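3. Words beside the basket

3.1 Setting up the corner

When we first began thinking about how households remember what they need from the shops, we pictured lists, because lists are what most of us grew up with – the back of an envelope, the pad by the phone, the scrap tucked into a coat pocket and found again in February. It took us a while to notice that a good many homes keep a small board for the purpose as well, and that the board very often ends up wherever the groceries are put down. We wanted to look at the two together, the board and the basket, as neighbours sharing a surface.

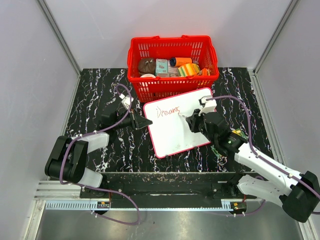
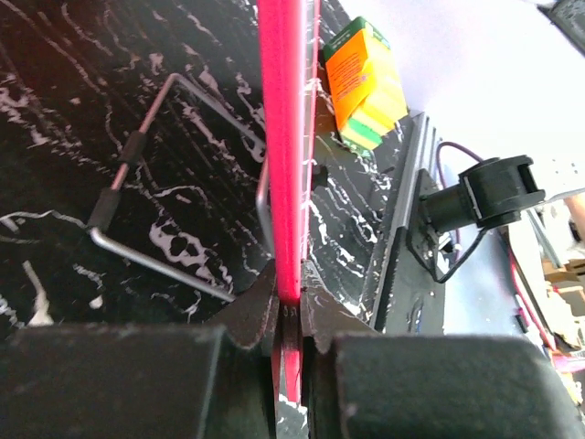

Figure 4. Materials from the basket-and-board arrangement. First view: the filled red basket and the small whiteboard with its pink-red frame. Second view: a close view of a long pink-red bar over the dark marbled tabletop.

We settled on a plain plastic shopping basket for the arrangement, partly for reasons of cost and partly out of simple fondness. Most people who took part in the Prirnberg sessions had carried one like it at some point in their lives, and several told us so before we had even finished explaining what we hoped to learn. A cardboard box or a cloth bag hides a good deal of what is inside it, whereas an open basket lets a person look over the top layer and make a fair guess at the rest. That guessing turned out to matter a great deal in the interviews, and we come back to it in Section 5.

The whiteboard came into the study a little later, after the Faslow pilot. In the pilot we had used paper cards, and the cards were a nuisance. They curled, they slid under things, and people were oddly shy of writing on them, as though a card were a form they might fill in wrongly. With a board the same people wrote quickly and rubbed out cheerfully, and they were much more willing to put down something that was only half thought through. We had asked them for a word or two that belonged with their shopping. We had rather expected the names of meals.

3.2 What people wrote

Meals did appear, of course, along with the usual reminders about milk and bread. Yet a fair share of the words had very little to do with food on the face of it. "Dreams" is one such word, and it is a good one to think with, because it can be read in so many ways when it is set down next to a week's groceries. It might be a wish, or the name of a recipe handed around in a family, or a bit of teasing about the price of things. We do not try to settle the matter for any single board. Our interest lies in the fact that a reader coming into the kitchen would try to settle it, and would use the basket to do so.

Across the study we collected 318 written entries from 27 households, and each household kept its board for 12 days. We sorted the entries by whether a person who knew nothing of the household could match the words to something in the basket. Where no match could be made, we went back and asked. The answers were generous, and frequently much longer than the question deserved! One household in the Tullari group explained a single word by way of a wedding, a flooded laundry and a disagreement over marmalade, and by the end of it we understood the word perfectly well and had filled both sides of the recording sheet.

3.3 Packing and the top layer

A second matter we had not planned to study was the order in which things went into the basket. Household advice tends to say that heavy goods belong at the bottom and soft ones on top, and most people repeated this to us with great confidence. Their baskets told a looser story. Boxes were stood upright wherever there was a gap for them, round things were balanced on whatever was flat enough to hold them, and small packages went in last, pushed against the side. People described this as "just filling it up", but when we asked them to unpack and start again, many of them came back to very nearly the same arrangement. There seems to be a habit of the hand at work, picked up over years at the checkout and seldom put into words.

The top layer also had a social use, at least in the Han interviews. Things meant for somebody else in the house were placed where they would be seen first – a roll for a child home from school, a favourite biscuit for a parent. Writing a name on the board did the same job, and some homes used both at once. We coded these cases as shared signals, whichever of the two had come first. Where the board and the top layer pointed to different people, we kept the entry in the set and marked it for a second reading. The coding sheet and the wording of the follow-up questions are given in the appendix.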